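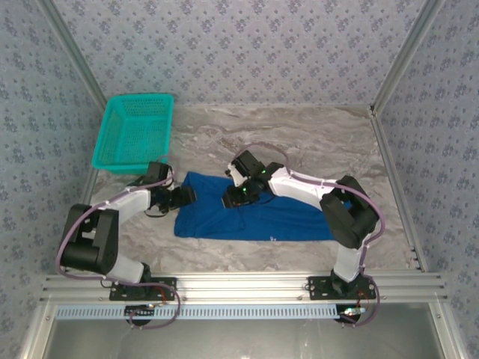 Fig. 4 Two-arm cell, both arms reaching for the cloth. Basket at the back left.

4. Setting up the cloth task in Plikulero

Read section 3 first if the arms have never been homed. This section assumes both arms are on the rail, both answer a ping, and Plikulero is installed on the cell PC. Allow a morning. Less if you've done it before.

What you need

Cell PC with Plikulero and the Sketton planner plug-in
Login with operator rights (ask Wing-sze Tsai if yours only lets you view)
The fixed camera, already plugged in
One printed calibration board
One plain cloth or T-shirt, strong colour, different from the floor

4.1 Start the software

1. Power on the arms. Then the PC. Not the other way round — the driver looks for the arms once at start-up and doesn't look again.
2. Open a terminal, start the Plikulero server. Wait for "ready" in the log.
3. Open the control page in the browser. Left arm and right arm should both show IDLE.
4. If one shows MISSING, stop the server, check that arm's cable, start again.
5. Check which arm is which. Click Wiggle next to "left". If the right arm moves, swap the two ports in cell.conf and restart. Do this every time somebody has unplugged anything.

CAUTION: Wiggle moves the wrist straight away, no countdown. Hands out of the cell first.

4.2 Calibrate the camera

All positions in the planner are measured from the front rail, origin halfway between the two base plates. Calibration tells the software where the camera sits compared to that.

1. Clear the floor. Basket out too.
2. Lay the calibration board flat, middle of the floor.
3. Vision tab, Calibrate, Capture.
4. Move the board, capture again. 5 positions in all, spread them out, get at least one near each side wall.
5. Click Solve. Anything under 3 pixels of error is fine. Over that, delete the worst capture and redo it.
6. Save. The old file gets overwritten without asking so copy it first if you want it.

NOTE: Patterned walls confuse the board finder. If it draws corners on the wallpaper, pull the crop box in untill only floor is left inside, then capture again. Rostislav Urban has a fix for this in the next build, supposed to land in November.

4.3 Teach the cloth colour

The perception step is simple: colour mask first, then outline, then pick points. A bad mask spoils everything after it, so take your time over this one.

1. Drop the cloth in the middle of the floor. Don't smooth it.
2. Vision tab, Mask, Pick colour. Click on a bright fold, then on a dark one.
3. Widen the range slowly. Stop when the whole cloth is white in the preview and the floor is black.
4. Put the basket back and look again. A blue cloth and a turquoise basket sit close together on the hue slider. If the basket shows up in the mask, narrow the hue from the green end first.
5. Still showing? Draw a keep-out box over the basket (4.4) and the mask ignores anything inside it.
6. Printed marks and labels leave small holes in the mask. Set Fill holes to 400. Bigger than that and it starts closing real gaps between sleeve and body.
7. Save the mask under the cloth's name. One file per cloth.

NOTE: Re-teach if the lights change. A mask made at 9 in the morning was useless by late afternoon until we taped over the window.

4.4 Keep-out zones

The planner knows about the arms. It knows nothing about walls, posts or baskets until you draw them.

1. Planner tab, Zones, New.
2. Draw one box for each wall. Full height.
3. One box for each corner post. Make it fatter than the post.
4. One box for the basket. Tick "soft" — the gripper may enter from the top but not from the side.
5. Set Arm gap. This is the smallest distance allowed between the two arms. Default is too tight for cloth work, we use double.
6. Set Cable allowance to Loop on both arms. The cable swings wide behind the wrist when the arm folds up and the planner has to leave room for it.

CAUTION: If the basket gets moved, the zone does not move with it. Left wrist passes very close to the basket on most picks. Check the overlay against the live picture before each run.

4.5 Dry run

1. Speed to 5 percent. Leave it there for the whole of this part.
2. Cloth on the floor, any old how.
3. Click Detect. Two pick points should appear, one per arm, both on the cloth. If one lands on the floor go back to 4.3.
4. Click Plan. Read the path on screen before doing anything else. Look for crossed arms.
5. Click Run (hover only). Both grippers go to just above their pick points and stop.
6. Look at the real gap between each gripper and the cloth. Too high or too low by the same amount on both arms means the floor height is wrong, fix it in cell.conf. Only one arm out means that arm needs homing again, see section 3.
7. Click Return. Repeat with the cloth in a different heap.

Do three good hovers in a row before you tick Allow grasp.

CAUTION: The Stop button on the control page goes through the browser. It is slow. Use the physical stop. Keep one hand on it while Allow grasp is ticked, all of the first day.

4.6 When it goes wrong

Plan fails, code 759: both pick points are too close together for the Arm gap. Shake the cloth out a bit and detect again. Don't shrink the gap to get past it.

Plan fails, no code: server has lost the planner plug-in. Restart the server.

Pick points jump about between detects: mask is noisy. Back to 4.3 step 3.

One arm waits for ever: it is waiting for the other one to leave a shared area. Check the other arm isn't sitting in an error state. Clear, Return, plan again.

Grippers close on nothing: floor height again, nearly always. Or the cloth was nudged after Detect. The software does not look a second time unless Re-detect is ticked, and it's off by default.

Left and right swapped half way through the day: somebody replugged a cable. See 4.1 step 5.

4.7 Save and log out

1. Planner tab, Save all. Saves zones, gap and cable setting in one file.
2. Vision tab, Save. Seperate file, easy to forget.
3. Return both arms, wait for IDLE on both.
4. Stop the server, then power down the arms.

Mask and planner questions to Li-hua Wan. Anything to do with the driver, King-fai Yeh. Logs are kept until Sunday night then wiped, so copy yours off the PC before then if you want somebody to look at them.

Next: section 5, Recording and replaying a fold.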